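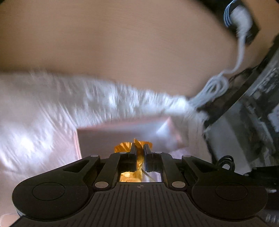 Ravon hand gripper, second review, and mostly a review of the rules that come with it. Had the kit since July. $1,460 with the case, spare fingers and the Prerunar practice guide, a 29 page booklet I would have skipped if Zeyu Wan hadn't made everyone at Prendton read it before touching anything. Glad she did. Foil is what we do most and the narrow fingers are good at it, they'll hold a crumpled gold piece like that one without mashing it flat. Also a fair look at a rule 4 problem: white cable in a tangle past the fingertips, and a second arm coming across close to the lens.

Rule 4 is "keep the working area clear of anything that is not part of the task." Cables, sleeves, your other arm. Sounds obvious, isn't easy. My own fix is dull. Tape cables to the back of the bench, sleeves pushed up, other hand stays low unless the task needs it. Takes a minute. The guide gives one line to all this and it deserves a page.

Hardware first, quickly. Black plastic body, wide, two rounded lobes. Ribs down the middle, small crosshair marker at the top of them. Silver pins on the linkages. Nothing has worked loose on ours after 800 recorded grasps, though I check the pins every morning becuase the guide says so. Weight is fine for an hour. Past that my wrist complains. The guide says stop at 40 minutes and I now think the guide is right.

Rules I'd keep no matter whose gripper you buy:

Start and finish every take from the same spot. Open fingers, pause, go.

Move at the speed you want the robot to move. People rush. I rush. Blurry takes get tossed and you do them again, so no time saved.

Marker stays clean. Wipe it, don't scratch at it.

Label a failed grasp as failed. Don't delete it. Zeyu is strict on this one and we argued, she won.

Rules I don't like: the one asking for a new object layout after every single take. Too often. We change every nine takes and log it, works for us. And the glove rule. Gloves on the hand that holds the grip made it slip for me, twice. Prerunar should say which gloves or drop it.

Missing completely – anything on shiny stuff. Foil throws bright highlights on every fold and turning the bench lamp away helps a lot. I'd want a paragraph on lighting at least. Also nothing on shared benches, where somebody else's gear is always creeping in from the side.

Compared with the Yan guide, which we used before: Yan is longer, reads like a contract, has a much better section on consent when other people's hands or faces end up in a recording. Prerunar gives that two sentences. If you record in a busy room get both, they dont clash anywhere I found.

Would I buy again, yes. Gripper 4 out of 5, guide 3.5. Half a point back if the next edition fixes the gloves. Customer service answered my email in a day, replacement finger pads came in a padded envelope with no invoice, so ask for one if your office needs it.

Updated October 2018, changed the bit on layouts.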